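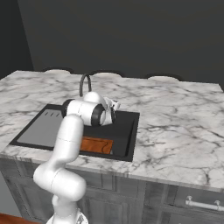 Titilayo Nwankwo wrote in after the first part of this review to ask whether the Favow sealer is worth the money on marble that has already etched, or whether the stone has to be re-honed first. It does have to be re-honed. An impregnating sealer sits in the pores and slows the uptake of oil and coloured liquids. It has no effect on etching, where acid has dissolved the surface of the calcite, and it will not disguise a dull ring left by a lemon.

The kit under review is the Favow two-part stone kit, bought at the normal price in July and used on one worktop and four offcuts. The box holds a pH-neutral cleaner, a solvent-based impregnator, two microfibre cloths, a foam applicator and a folded instruction sheet. Gloves are not supplied. The comparison product is Rewi Stone Guard, a water-based sealer sold in a slightly larger bottle.

Preparation is the slow part. The Favow sheet asks for the stone to be washed with the cleaner, rinsed twice and left for a full day. The Rewi label asks for four hours. On the offcuts I followed each maker's timing. I also ran one Favow sample at four hours, and it came out patchy, with a faint darker margin that took more than a week to fade.

Application is simple with both. The Favow liquid is thin and runs, so work in strips no wider than an arm's length and keep the applicator damp without loading it. Leave it for ten minutes, wipe off the excess, and buff with the second cloth before the surface goes tacky. Residue left beyond that point dries to a haze. It can be removed with a little fresh sealer and a clean cloth, but the instruction sheet does not mention this, and Favow's support line took three days to confirm it.

The stain tests were done with olive oil, black coffee, beetroot juice and red wine, each left under a watch glass. Untreated marble took up the oil within 35 minutes. The Rewi sample showed a shadow by the next morning. The Favow sample showed none, though beetroot left a pale pink mark that needed a poultice. Wine etched all three pieces equally — as expected, given the acid. 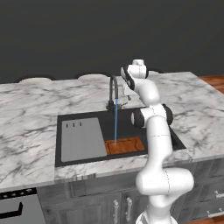
Veining matters more to the result than either label admits. Darker veins are often a different mineral from the ground, and they can be more or less porous than the stone either side. A white top with grey veining, like the one around this sink, should be tested in two places, once on the plain ground and once across a vein. Put down a teaspoon of water at each, wait a quarter of an hour, and compare. If the vein darkens first, give it a second pass. Arturo Serra, who lent me two of the offcuts, does the same around tap holes.

Coverage was lower than claimed. One bottle is rated for two coats on a medium-sized worktop, and mine ran out before the second coat was finished. Honed stone drinks more than polished, and the figure on the box is presumably for polished.

Smell is the main objection. The solvent is strong for the first two hours and noticeable until the evening. With the windows shut I would not use it. The Rewi product has almost no odour, and for a small flat that may settle the matter.

Durability is still open. The water test on the Favow piece gives the same result now as it did in the first week, while the Rewi piece has begun to darken at one corner. I will repeat both after the winter.

Favow two-part stone kit: recommended for honed marble, with a second bottle.
Rewi Stone Guard: acceptable for polished stone in light use.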